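Ondwood opens tote bag packing tables at Moser
18/07/2025

Ondwood will run free packing tables at its Moser store through December. Visitors bring a canvas tote and pack it for a day out.
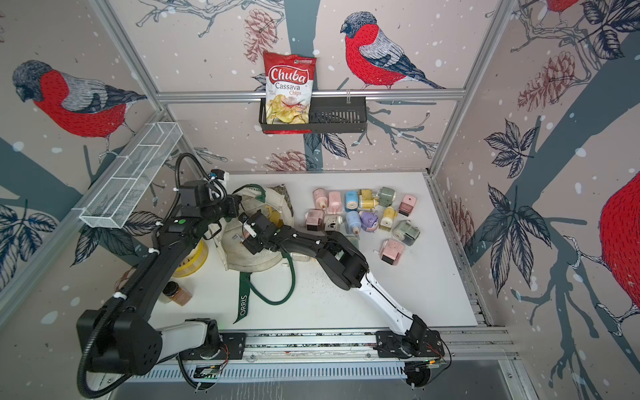 Each session lasts 30 minutes. Heavy items go in first, small ones last.

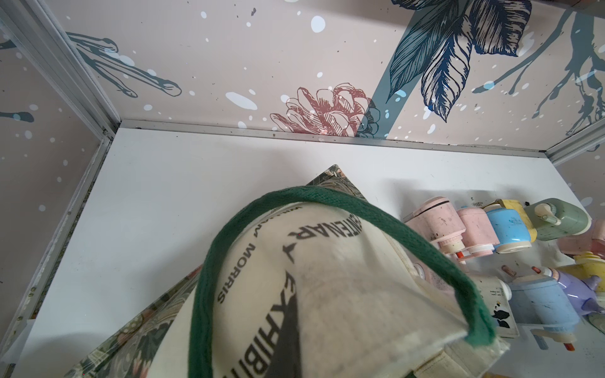

One early visitor said an old exhibition tote still held more than any newer bag at home.

Straps are checked before packing.

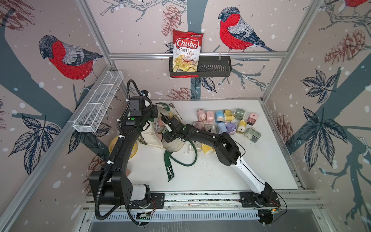 Wall baskets from Sovow are used for snacks.

Places are limited to 31 a day.
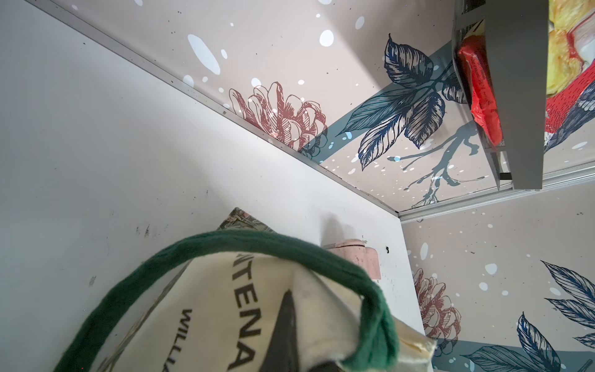

A Doneo shopper asked for evening hours too.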